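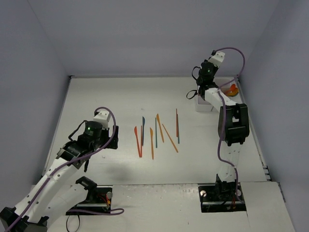 Two-arm cell, plastic cutlery on the table, bin in the far right corner.

Review: the Toruden two-arm sorting cell, one month in

I run the packing room at a picnicware company in Cuvbridge, and in September we took delivery of a Toruden, a tabletop cell with a pair of small robot arms. Several of you asked for a write-up after I mentioned it in the comments on the shrink-wrapper review. I like this thing a lot, so read accordingly!

First, what we wanted it for. We sell reusable plastic cutlery in mixed colors, and everything that comes back from catering customers has to be sorted before it can be checked and repacked. Knives, forks, spoons, all jumbled. Before the cell, that meant two of us standing at a bench for most of a shift, and it was the job people traded away first. My wrists still remember it.

Setup took an afternoon. The arms come already fixed along one side of a white tabletop, with grey walls around the other three sides, and you work from the open side. We put ours where the old label printer used to be. The manual is decent on wiring and terrible on everything else. The section on teaching a new item is four pages long and seems to have been written by three different people who never met, so call Tapia, the dealer, and ask for their own handout. It's a single sheet and it got us going the same day.

Now the good part. Spoons were easy from the start. Knives were harder, and the reason is obvious once you've watched for a while: a knife lying flat gives you a nice wide blade to look at, but turn a piece of cutlery on its edge and it's just a thin colored stick. We had plenty of those in the first week. Lay them side by side, touching, and you've made the hardest test on our floor. I did that on purpose a lot (probably too much) and the misses got fewer each time we taught it another batch. On our last count it handled 97 out of 100 pieces without help, which beats me on a Monday-type morning by a good margin.

I expected to like the arms. I didn't expect how much the room would change. The sorting bench used to be a place you got sent. Now one person looks after the cell, clears what it misses and swaps the bins, and the other is free for inspection, where we were always short. Our scratched-piece complaints have dropped because somebody finally has time to look properly. We rotate every couple of hours, and people ask for the cell slot, which I would never have believed in the spring.

It hasn't all been smooth. One of our longest-serving packers was worried about her hours, and she was right to ask. We sat down with the owner before the crate was even open and got it in writing that nobody's shifts would be cut. If you're buying one of these, do that first – the talk goes very differently once the machine is already running.

Some smaller complaints. The purple cables make big loops over the arms and I keep wanting to tidy them, but the joints need the slack, so leave them alone. The white top shows every smudge. The ledge at the front takes a beating too, and the seam on ours is worn and a little chipped. The bin is translucent, so you can tell how full it is from the other side of the room, and I'd love a second one in the box instead of having to order it.

We also tried the Beritz at a trade show. It was faster, but it's a closed cabinet and you can't reach in to straighten a fork without a full restart. For a small room like ours, where the mix changes all the time, the open front wins easily.

I'd buy the Toruden again tomorrow. Next up for us is the kids' range, with the short handles, and I'll post in the comments once we've run 1000 pieces through.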